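Okay, entryway thread. I've been putting this off since March and I have thoughts about shoe racks now, so buckle up.

Our front hall is basically a shoebox with a door at each end. Two adults, one closet that's already full of coats, and a radiator taking up the only decent wall. For years the shoe system was "kick them off and hope."

Last month I tripped over my own running shoe carrying groceries in. Lost a jar of pasta sauce. That was the end of the pile by the door.

First try was one of those over-the-door pocket things. Hated it. The pockets are made for flats and sandals, and anything with a real sole sticks out and slaps the door every time you open it. It lasted 3 days.

Second try was a bench with a lift-up lid. Great in theory! But you can't sit on it and put your shoes away at the same time, so everything ended up on top of the bench. I gave it to my neighbor Kazue Ueda, who keeps yarn in it and is very happy.

So, third try: a plain bamboo rack with three tiers. Slats, rounded rails, skinny posts at the corners. I brought it up to table height to play with the layout before committing, because my knees are not doing hallway floor time at 8 at night.

Starting with the ones that get worn the most. Black knit sneakers, and the black canvas low-tops with the white toe caps, which go with everything I own and I will not be taking questions.

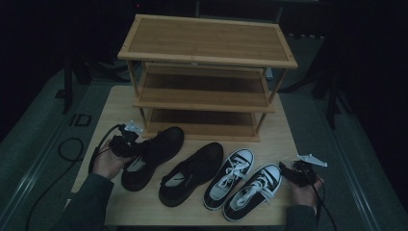

What goes on which shelf?

Daily shoes go on the top shelf, where you can drop them without bending much. The middle is for the pair you wear once or twice a week, and the bottom is for whatever's out of season or a bit grubby, with a tray or an old towel underneath.

I got that order wrong the first time, by the way. I put the nice shoes on top because they looked pretty up there. Two days later the sneakers were back on the floor in front of the rack and the nice shoes hadn't moved.

Toes in or toes out? I went back and forth on this way too long. Toes out looks like a store. Heels out means you can hook two fingers in and grab both shoes at once on your way out the door. I'm team heels out now and I've stopped arguing about it at dinner.

Also, measure your tallest shoe BEFORE you buy a rack. The gap between shelves is what matters. Low-tops slide right in. Boots, forget it, they get the closet floor under the coats like they always have.

Other thing I'd tell past me is to knock the dirt off first. Slats are nice because air gets through, but so does grit, and it all lands on the pair below. I keep an old dish brush on a hook by the door. Soles only, ten seconds, done.

Laces: I tuck them inside on the knit ones so they don't dangle through the slats. The canvas ones I leave tied in a loose bow and just shove my foot in like a kid. My mother would be appalled.

Someone's going to ask about cleaning white rubber toe caps so I'll get ahead of it. Damp cloth, tiny bit of dish soap, old toothbrush for the line where the rubber meets the canvas. I've tried fancier stuff and went back to this.

The rule we've agreed on (we'll see) is that the rack is for shoes you wore this month. If it's full, something goes to the closet before anything new comes in. My husband has asked for an exemption for his gardening clogs. Under review.

Next up is the coat closet, and there are 18 hangers in there with nothing on them somehow?? If anyone has a good way to store scarves that isn't a heap in a basket, my replies are open.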